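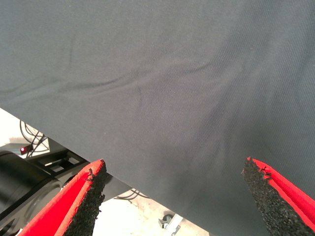 Page last changed: 2021-07-25

Looking after records, tapes and the stuff you play them on

Quick notes, mostly for people who just inherited a box of albums and dont know where to start. Will tidy this up later.

Storage first. Stand them up. Always. Flat stacks warp, and the bottom one goes first. Not packed so tight you have to yank, not so slack they lean. Leaning is how you get a dish warp. I have 673 LPs in the back room and the only warped ones are the ones my uncle kept in a pile under a window.

Keep them off the radiator wall. Off the attic too. Basement OK if it's dry, but get them up on a shelf, 7 inches off the floor at least.

Inner sleeves. Old paper ones shed and scratch. Swap for poly-lined. Keep the original if it has lyrics or photos on it, just slide it in behind the new one. My 1963 pressings all came in bare paper and every one had paper dust in the grooves.

Cleaning, dry. Carbon fiber brush, record spinning, hold it light, let it ride a couple of turns, then sweep out toward the edge. Before every side. Takes no time.

Cleaning, wet. Distilled water, tiny drop of plain dish soap, microfiber cloth. Go with the grooves, never across. Rinse with more distilled. Keep the label dry -- cut a plastic lid to fit over it if your hands are clumsy like mine. Stand in a dish rack to dry, full hour. No hair dryer. No paper towel. No alcohol on 78s, ever, it eats shellac.

Stylus. Soft brush, back to front, same direction the record travels. Never side to side. If the highs sound fuzzy on every record, it's the needle and not the records. Mine is at 520 hours and getting replaced next.

Price stickers. Warm the sticker (not the jacket) with a hair dryer on low, lift a corner with a fingernail, peel slow and flat. Leftover goo: dab of lighter fluid on a cotton swab, glossy jackets only. Test the back first. Matte jackets, leave it alone.

Musty smell. Open box of baking soda in a closed bin with the jackets, records out. A week, maybe two. Janaína Bragança wrote in to say unscented cat litter works faster. Tried it in February on a very smelly Quan double album and she's right.

Cassettes. Fast forward to the end and rewind once before you play one that's sat for years. Loosens the pack. Felt pad fallen off? Steal one from a junk tape, tiny dot of glue, let it set overnite. Clean the heads with 90 percent alcohol and a swab. Rubber roller too but go easy.

Speakers. Dust the grilles with a lint roller. Dust on the cones, soft makeup brush. Do not vacuum a cone. I did, once, on my old Weron pair -- pushed-in dust cap, still looks bad.

Still to add: split jacket seams, CD scratches.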